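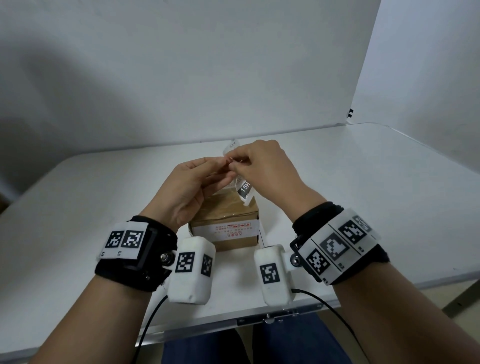 16 de novembro de 2025

Caderno da oficina de dados, projeto Enden (programas eleitorais e desigualdade económica)

Continuei a codificação dos discursos de campanha para as eleições regionais. O corpus tem agora 42 discursos, todos passados a texto. A Neema Okoth entregou de manhã os que faltavam do distrito de Dradby e eu revi a pontuação de seis, porque a transcrição automática junta frases que o candidato disse separadas.

Problema principal do dia: a categoria "habitação". No livro de códigos escrevemos que entra qualquer promessa de apoio à renda. Mas a candidata de Caron fala do crédito para a primeira casa dentro da parte sobre pequenas empresas, e o Mpho Zwane codificou como "empresas". Eu codifiquei como "habitação". Temos 22 parágrafos com este desacordo. Falámos ao meio-dia e ficou assim: conta o destinatário da medida, o capítulo onde ela aparece não conta. Se o destinatário é uma família, fica "habitação". Se é dono de loja que mora por cima da loja, código duplo e nota na margem.

A Thenmozhi Krishnan não gosta do código duplo. Diz que depois as percentagens somam mais de cem e que os leitores do relatório vão reclamar. Tem razão, mas prefiro explicar isto numa nota de rodapé do que perder a informação. Fica em aberto.

Segunda coisa: as promessas com valor. Separei as que indicam montante das que só dizem "mais investimento". A promessa do subsídio de 1,000 por agregado (assim está escrito no folheto, com vírgula) foi lida pelo script como um. Corrigi à mão e mudei a regra de leitura. É preciso correr outra vez os ficheiros antigos, incluindo os de fevereiro.

O programa Stiro fechou duas vezes ao exportar a tabela. Na terceira exportei só em texto e funcionou. Não sei a causa.

Por fazer:
recodificar os 22 parágrafos com a regra nova
pedir à Eilidh Hepburn a versão final do debate sobre impostos
confirmar com a Thenmozhi Nair se "equidade" e "igualdade" ficam no mesmo código (eu separava)
guardar cópia do livro de códigos antes de mexer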